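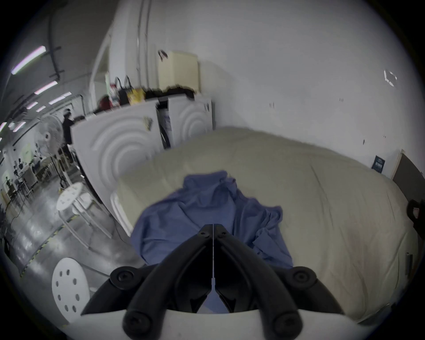
**Koravska - Pôle Essais et métrologie, cellule Préhension**

Appel à participants : campagne comparative de pinces tenues à la main, manipulation de textiles souples sur lit

Publié le mercredi 23 mai 2018

La cellule Préhension recrute 10 opérateurs d'essai pour comparer deux pinces instrumentées, désignées Wanano et Puka dans les documents de la campagne. L'essai porte sur la saisie, le déplacement et le dépôt de pièces de tissu froissées, posées sur une literie elle-même déformable. Les données serviront à choisir la géométrie des doigts et la position de la caméra pour la suite du projet Bielecka.

## Objet de l'essai

Une pièce de tissu sur un drap ou une couette pose deux difficultés : le doigt entraîne le support en même temps que la pièce, et le contour de la pièce se lit mal dès que les plis se superposent. Les critères retenus sont les suivants :

- taux de saisie au premier contact ;
- entraînement du support, mesuré par le déplacement de repères textiles ;
- durée entre l'approche et le dépôt ;
- visibilité de la pièce dans l'image pendant la fermeture des doigts ;
- fatigue déclarée de la main et de l'avant-bras.

Le plan d'essai comprend 319 séquences, réparties entre les opérateurs par tirage au sort. Chaque opérateur utilise les deux pinces. L'ordre de passage est imposé et ne peut pas être modifié sur place.

## Tâches confiées

L'opérateur travaille debout au bord du lit. Il exécute les gestes prévus par la fiche de séquence : pincer un pli, saisir un coin, étaler la pièce, la plier en deux, la reprendre à plat. La vitesse est libre, sauf pour les séquences marquées « cadence ». Entre deux séquences, la pièce est froissée de nouveau selon la procédure, puis reposée dans la zone indiquée sur la fiche.

Les prises de vues se font depuis la pince et depuis un point de vue haut. Ce second point de vue permet de relever l'orientation du boîtier et l'angle d'attaque des doigts par rapport au tissu. Les literies changent d'une série à l'autre. La teinte du fond est une variable de l'essai : un tissu bleu sur une couette vert sauge n'est pas segmenté comme le même tissu sur un drap crème. 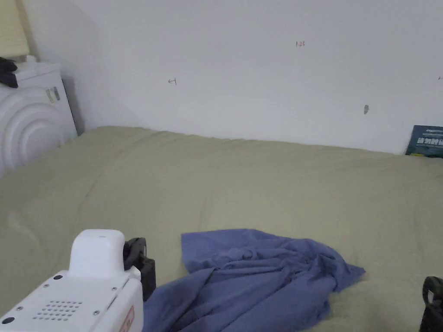

## Profil recherché

- Aucune formation en robotique n'est exigée. Une pratique de l'atelier, de la couture, de la blanchisserie ou du soin est appréciée.
- Station debout prolongée possible.
- Absence de trouble musculo-squelettique connu du poignet ou de l'épaule.
- Droitiers et gauchers. La cellule souhaite au moins 2 gauchers dans le groupe.
- Français lu couramment, les fiches de séquence n'étant pas traduites.
- Ongles courts, pas de bague ni de bracelet pendant les essais.

Les personnes ayant participé à la mise au point mécanique de l'une des pinces ne peuvent pas candidater.

## Organisation

Les essais se déroulent en octobre, en semaine, dans le hall d'essais. Chaque opérateur effectue 2 demi-journées, non consécutives. La première commence par une prise en main sur Puka puis sur Wanano ; ces séquences ne sont pas comptées. Une pause est prévue à chaque changement de pince - elle est obligatoire, y compris pour les opérateurs en avance sur leur plan de passage.

Le contrat est un contrat de vacation. Les frais de transport sont remboursés sur justificatif. Une demi-journée interrompue pour cause de panne est due en totalité.

## Données et image

Les caméras sont orientées vers la zone de travail, mais les mains, les avant-bras et l'arrière-plan du hall peuvent apparaître. Les enregistrements sont identifiés par un numéro d'opérateur. La table de correspondance est conservée séparément et détruite à la clôture de la campagne. Un formulaire de consentement est remis avant la première séance ; son retrait est possible à tout moment et entraîne la suppression des séquences concernées.

## Candidature

Envoyer une page au secrétariat du pôle Essais et métrologie, avec pour objet « Bielecka - opérateurs », en précisant :

1. la main dominante ;
2. les disponibilités en octobre, par demi-journée ;
3. l'expérience éventuelle de la manipulation de textiles ;
4. la taille et la pointure, pour le réglage du poste et les chaussures de sécurité.

Les candidatures sont traitées par ordre d'arrivée. Une liste complémentaire est constituée pour couvrir les désistements, et les personnes inscrites sur cette liste sont prévenues au plus tard la veille de la séance.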